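How to Hem Long Curtains by Hand or Machine

Ready-made curtains rarely come in the length you need. Most are sold long on purpose, and the buyer is expected to take them up. The job takes an evening for one pair if the fabric is plain, and longer if it is lined or patterned.

What you need

Sharp fabric scissors, pins, a tape measure, an iron, thread that matches the fabric, and a table long enough to lay out the full width of one panel. A hem gauge helps but a strip of card marked with a pen does the same work.

Before you start

Wash the curtains if the label allows it. Cotton and linen can shrink in the first wash, and a hem sewn before that will end up too high. Dry them the way you plan to dry them in the future, press them, and hang them on the rod for two or three days. Heavier fabrics drop a little under their own weight.
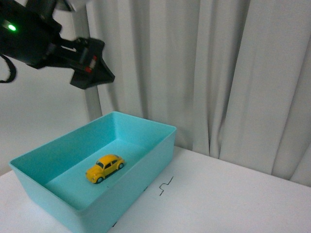

Decide where the curtain should end. Floor-length panels look neat when they stop half an inch above the floor. Over a radiator or a deep sill, stop an inch or so short. I like a slightly longer curtain in a bedroom, where it keeps out more light, but that is a matter of taste.

Step 1. Measure on the rod

Measure from the top edge of the curtain to the place where you want it to end. Do this at both sides and in the middle. Floors in older houses are often uneven. In my own front room the left side needed 57 inches and the right side was half an inch more. If the difference is small, use the shortest measurement for the whole panel.

Step 2. Mark the fold line

Take the panel down and lay it face down. Measure from the top and put a pin at your finished length every 15 inches across the width. Check the line by eye before going further. Smooth the fabric flat but do not pull it, or the line will creep.

Step 3. Cut off the extra

Add eight inches below the pins for a double four-inch hem, then cut. A double hem gives weight to the bottom of the curtain and helps it hang straight. For sheer fabric, two inches folded twice is enough. 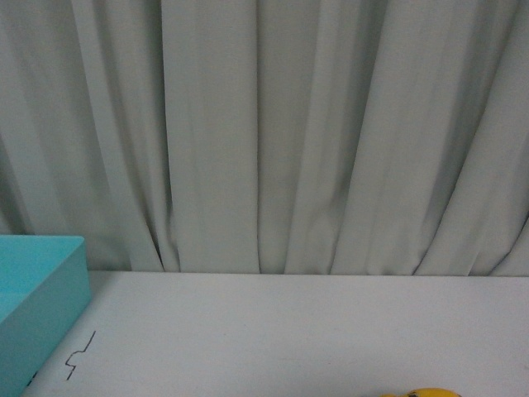

Step 4. Fold and press

Fold the raw edge up four inches and press. Fold up four inches again, so the second fold lands on your line of pins. Press once more and pin through all the layers. Take out the old pins as you reach them.

Step 5. Sew

By machine, use a long straight stitch close to the inner fold. By hand, use a slip stitch and pick up only a thread or two of the front fabric each time - it is slower, but the stitches barely show. A size 16 machine needle suits thick curtain cloth. Close the open ends of the hem with a few small hand stitches.

Step 6. Hang and check

Put the panel back up and look at it from across the room before you start on the second one. Small waves along the bottom usually press out with steam.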